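Filed under: Out & About / Factory Visits

I've been wanting to get inside the Chaturvedi towel mill for years, and on 3/10/18 they finally had an open day I could make. Up at six, thermos in the car, and off to Rokivmont, 80 miles each way and most of it behind trucks. Worth it! I like towels more than a grown person probably should, so keep that in mind.

Parking is in the field across the road (wear boots, I didn't). You sign in at a folding table, they give you a paper badge and foam earplugs, and then you wait in a hallway that smells like hot cotton until your group gets called. The lady ahead of me had been twice before and told me to stand on the left side in the weaving room. Good tip, so I'm passing it on.

The weaving room is LOUD. Even with the plugs in, you feel it in your teeth. Our guide used a little board with words on it and pointed, which worked better than shouting. The part I loved was seeing how stripes get made. I always figured they were printed on afterward, but on the ones here the colored yarn is already sitting in its place on the big beam before anything gets woven. There are 2,000 ends of yarn on the beam we looked at, and if one snaps the whole loom stops and somebody walks over and ties it back in. She did it in the time it took me to find my glasses.

After that comes washing and drying (steamy, my badge curled up), and then hemming, where I could have stayed all afternoon. The hemming machines are made by Prasport, older than me by the look of them, and the women running them don't even look down. I asked if I could try one and got a very nice no.

Then you cross the yard to the finishing building, and it's quiet enough to talk again. There are tables in there with towels set out so you can see the different weaves and stripes up close. I went around it twice. My favorite was a white one with really faint stripes, sort of gray-green, running the long way. I'm a sucker for a stripe you have to lean in for.
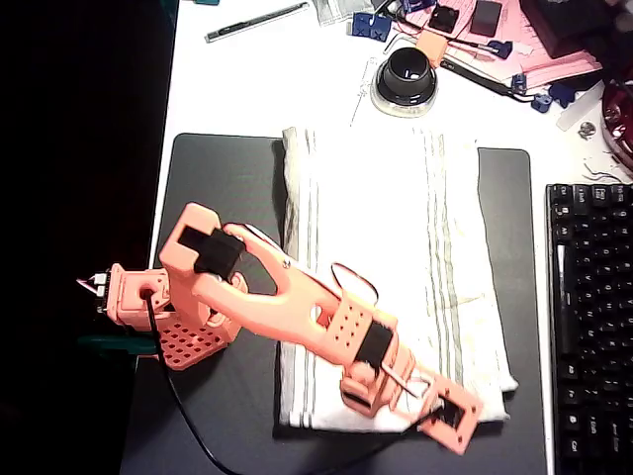

White towel with gray-green stripes, folded, on a white desk in the finishing building.

They call that pattern Wuvomero, and it comes in hand and bath sizes. I bought 2 of the hand towels in the shop on the way out, plus a bag of seconds that I still can't find anything wrong with. The shop takes cards now, but the coffee cart doesn't, so bring some ones.

The wall by the register has a framed order sheet from the mill's early days for 1,793 dish towels, all for one hotel, written out by hand in beautiful slanted writing. I stood there trying to picture that much laundry until somebody needed to get past me.

The next open day is in September, and they said sign-up goes fast. If you go, eat first, take the early group, and leave room in the trunk. I've washed my two once already and they came out softer, with a tiny bit of fluff in the lint trap.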